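Ronora Bowls: Your Questions

How do I choose between a bowl and a dish?
Get one of each! The small bowl is lovely for berries, dips and a scoop of ice cream, and the dish takes a salad or a big helping of pasta. Most people who write to us end up using the two together.

Can I mix colors?
Please do. Sewwandi Barua, who picks our colors, keeps a pink bowl in a yellow dish on her own shelf, and the mint and blue pair is the one we get the most mail about.

Do they stack?
They do, and they take up so little room in a cupboard. Put the widest piece at the bottom and work up. If your shelf gets bumped a lot, stop at four or five pieces.

Where did the name come from?
Ronora is the street where Ye-rin Nam and Léonie Lecomte opened the first shop, in October, with almost 1000 bowls and one very wobbly table.
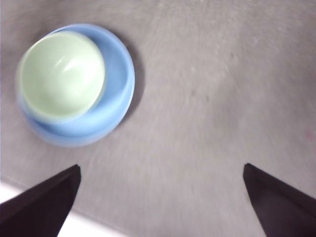

How should I wash a bowl after serving tomato sauce?
Rinse it in cool water first, then wash with warm water and a little dish soap. For a stubborn orange tint, spread on a paste of baking soda and water, leave it for an hour and rinse well.

Can I buy a single piece?
Sure! Everything is sold one at a time, and you can come back for more whenever you like.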